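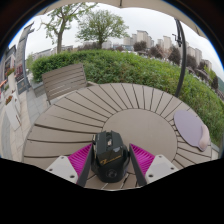

A black mouse and a lavender mouse pad on a slatted patio table.

Every spring I make the same plea to anyone who'll listen: take your work outside! Not the whole office, just the mouse, the pad, whatever you type on and a mug of something. I've been doing it for years and I still get a silly thrill the first morning it's warm enough.

People tell me a garden table is no good for a mouse, and I see their point. Slats have gaps, and a mouse dragged over gaps skips about like a stone on a pond. But that's what a pad is for, and I'd pick one with a raised wrist rest every time (table edges are hard on the arms, especially garden ones). Mine cost £9 and I love it more than things that cost £157.

And round tables are wonderful for this. There's no head and no corner to bang your hip on, and when the sun moves you simply shuffle your chair along and carry on. I adore the ones with boards fanning out from a plain middle, like a big wooden-deck daisy. My friend Modupe Okoro thinks they're fussy and a pain to sweep. She's right about the sweeping – crumbs go straight down the gaps – but I'd still take one over any desk I've sat at.

Glare is the one real nuisance. I turn my back to the sun, tilt the screen and get on with it, and by November I'm missing it terribly.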